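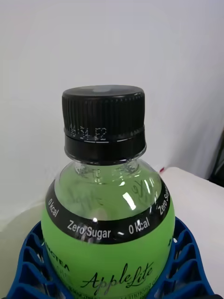

Getränkeflasche im blauen Kunststoffhalter, Etikett „AppleLite“, „Zero Sugar“.

Plalleo Flaschenstation

Die Plalleo ist eine Roboterstation von Danzer für das Bereitstellen und Umsetzen einzelner Getränkeflaschen. Sie eignet sich für Musterprüfung, Kommissionierung und kleine Abfülllinien. Die Flaschen stehen aufrecht im Halter und werden von oben am Verschluss gegriffen.

Änderungen am Arbeitsplatz

Das Umsetzen von Hand entfällt. Die Bedienperson füllt die Halter nach, gibt Chargen frei und bearbeitet Flaschen, die die Station aussortiert hat. Im Werk Justetstead läuft die Plalleo seit Oktober im Zweischichtbetrieb. Die bisherigen Umsetzplätze wurden dort in Prüfplätze umgewandelt, die Schichtstärke blieb gleich. Für die Einweisung ist ein halber Arbeitstag vorgesehen. Programmierkenntnisse sind nicht erforderlich.

Technische Daten

Leistung: bis 495 Flaschen pro Stunde
Reichweite: 900 mm
Füllmenge je Flasche: bis 500 ml
Gewicht der Station: 190 kg
Anschluss: 230 V

Lieferumfang

Station mit Steuerung, ein Satz Halter, Betriebsanleitung in Deutsch und Englisch. Halter für andere Flaschendurchmesser auf Anfrage.

Vertrieb und Service: Posemside
Stand: 23.8.24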